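Floor rules, version 4

Sep 20, 2022

Quick one as I've got a train. Three people have asked for the floor rules since I moaned about them in April, so I'm putting them up properly. They're for full-size humanoids on legs, working in a room done up like a home. If yours is on wheels, or bolted to a bench, half of this won't apply. Skip to the bit on cables.

Background, short version. We had a document. It was 31 pages, Tiago wrote most of it, and it was good, and people signed the last page and went straight to the robot. So we cut it down. Version 2 was still too long. Version 3 was too short and left out batteries, which Kazimiera noticed in front of visitors. Version 4 fits on one side of a sheet and it's the one that stuck.

What's below is the sheet plus my muttering.

Floor first. Before power goes on, one person walks the whole floor and looks down. Not at a phone. Down. Crumbs, bits of tape, zip tie ends, screws, anything a foot can land on. Small stuff matters more than people think – a chair everybody sees, a snipped zip tie end no one does. Dust counts too. A dusty smooth floor and a hard robot foot are not friends.

If the mop is the task, the mop is allowed on the floor. Then it goes on the task card, and whoever is holding the stop button knows where both ends of the pole are. Anything else long and thin gets picked up.
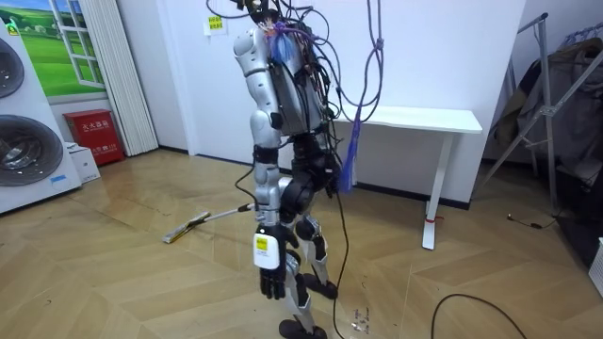

Cables. Any cable on the floor is either in use or it's put away, there's no third kind. The ones in use run behind the robot and off to one side, and the side is picked before the session, not halfway through a turn. Loose leads with a plug on the end are the worst, they roll under a foot. Chiyo wants floor cables taped down. I don't, tape edges lift and then you've got two problems. We've agreed to disagree and the sheet says "managed", which is a weasel word, I know.

Slack at the waist and shoulders gets checked with the arms up and with the arms down. Both. A bundle that looks tidy with the arms hanging can be tight as anything once it reaches for something. We lost a connector that way and it cost us 275 dollars and most of a week waiting on Grusell for the part.

Overhead line. If there's a rope or a strap, look at the top anchor, not just the bit at eye level. Our anchor is rated for 2,000 newtons and gets written off after any hard catch, no argueing. Itsuki keeps the log. And a slack rope isn't a safety line, it's a decoration, so write down which one you've got today.

People. One on the button, one on the task, everyone else outside the line. The button person doesn't hold a coffee. Doesn't chat. Swaps out every half hour, even if they say they're fine, particularly if they say they're fine.

Hands. This was the one we fought over. Old rule was never touch the hands while powered. Nobody kept to it, people kept reaching in to fix a grip. New rule: the person on the task says "hands", the button person says "stopped", then you go in. Takes two seconds. Yae pushed for it and she was right, and I've told her so once already so that'll do.
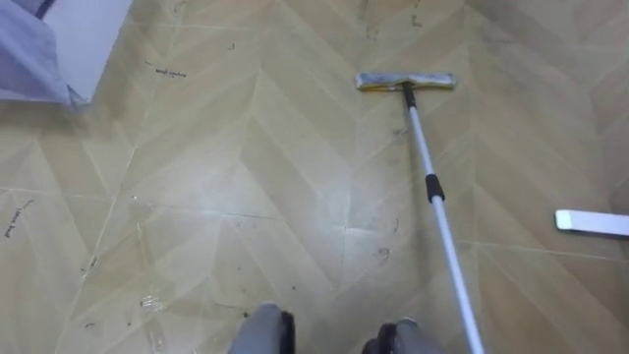 Room. Extinguisher stays where it can be reached without passing the robot. Doors shut. Nothing hung where an arm could catch it on the swing, and laundry is the usual offender in any room set up like a house. Sleeves especially. If clothes are part of the job they go on the card same as the mop.

End of session. Power off, battery out, cables up, floor walked again. The second walk is the one that gets dropped becuase everyone wants to go home. Keep it. Whatever you find on the second walk came off something, and you want to know what.

Things not in version 4 that probably should be: wet floors (we just say no, but it's not written down), what to do when the lights change, and who's allowed to overrule the button person. My answer to the last is no one. Tiago thinks the lead should be able to. We'll see.

Sheet's free to copy. Change the phone numbers obviously. If you're on the Tindix controller the stop wording is slightly different, email me and I'll send that one when I'm back.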